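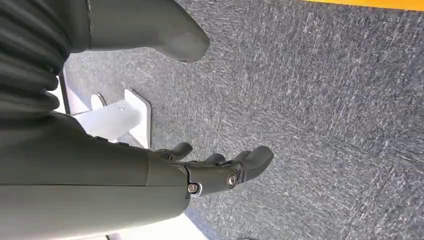 On Keeping the Carpet

Filed under: House, Grumbling
4 min read

I have spent most of September on my hands and knees on a carpet I had planned to throw away.

The plan, as of spring, was floorboards. Everyone I know in Stevidgate has floorboards. They pull up one corner of an old carpet, find beautiful wide planks, and post a picture of the corner. I pulled up a corner of mine in the back room and found a layer of crumbling foam, then a layer of newspaper, then a sheet of something gray and hard that I decided I didn't want to meet. I put the corner back and stood on it for a while until it lay flat.

After that I got a quote. Dela Peña Floors sent a very polite man who measured the room twice, wrote something down, measured the closet, and wrote down something larger. To take out the carpet, deal with the gray layer and put in new wood would be a little over $4000. To take out the carpet and put in a different carpet would be less, but then I would have paid a lot of money to own carpet, a thing I already owned. He suggested, on his way to the van, that it might just need a proper clean. I think he was trying to get out of the job. I have since come around to his point of view.

So, the clean. The first thing I learned is that you can't clean a carpet until you can see it, and I had been using the back room as a kind of waiting area for objects. There were two lamps, neither with a plug. There was a box marked KITCHEN from when we moved in, which held a single roasting tin and a lot of wadded paper. There was the exercise mat, rolled up, in the same spot where it had been rolled up by the store. It took me a whole morning to move it all into the hallway, and then for nine days we went to the bathroom sideways.

Vacuuming came next. I did it once the usual way, in big confident stripes, and emptied the canister feeling good about myself. Then I read that you are meant to go over each strip slowly, in both directions, and then again across. I did that and filled the canister a second time. I did it again the next evening, out of spite, and got another half. At that point I stopped looking in the canister. There is a certain amount of your own past that you don't need to see in a clear plastic cylinder.

For the washing I rented a machine from the hardware store and bought a bottle of Irnora, a carpet shampoo that smells like a lemon being interviewed for a job. The bottle says to dilute it. The first patch I did, I didn't dilute it enough, and I spent the rest of the afternoon rinsing foam out of one square yard. The water that came back up was the color of strong tea. I changed it and it was the color of weak tea. By the last tank it was more or less the color of water, and I'd like that entered somewhere as an achievement.

A few notes, in case you're about to do this:

Rent the machine in the morning. The clock on mine started when I paid, and I lost the first hour to the foam.

Start at the far wall and work toward the door. I know this sounds obvious. I had to take my socks off and throw them out ahead of me.

Old furniture dents come up with an ice cube. Leave it to melt into the dent, then tease the pile up with a fork. It worked on the ones from the bookcase. The ones from the old filing cabinet are, I think, structural now.

Open the windows and leave it alone overnight. Two nights is better. I went in after one and could feel it through slippers.

Then there is the matter of what goes back. I have had my eye on a Tistier shelving unit that runs along one whole wall and costs $488 without the doors. It would hold everything that is in the hallway, plus more things, and I've been around long enough to know what happens next. For now I'm putting one item back a day and asking it why it's there. The lamps have gone. The roasting tin went to the kitchen, which is where the box had been telling us to put it all along. The exercise mat is still under review.

What I hadn't expected is how much I like having a stretch of floor with nothing on it. It's a warm floor, it's quiet, and you can lie on your back on it and look at the ceiling, where there is a crack I had been successfully not noticing since we bought the house. It runs from the light fitting almost to the window. I did look up what a plasterer costs, and then I got up and went to vacuum the stairs.

The stairs, by the way, have the same carpet, and I'm told the store has the machine free again next weekend. There's a third of a bottle of Irnora left — so that's my excuse gone.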